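Pesow: declassified records index

A searchable index of released military and intelligence papers, kept by Silvia Skála and Ohemaa Akpalu.
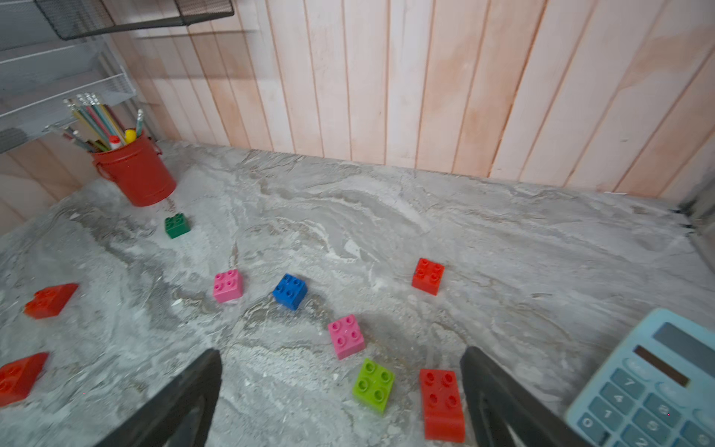

Version 2 is out, and we're really pleased with it! It covers 144 files in 42 folders, and every blacked-out passage is now marked in the text, so you can search for the gaps too (great fun, if you like that sort of thing).

Files
records.csv - title, release date, page count
gaps.csv - where text was withheld

Known problems
4 files have poor scans and no text yet.

Last updated 2 August 2020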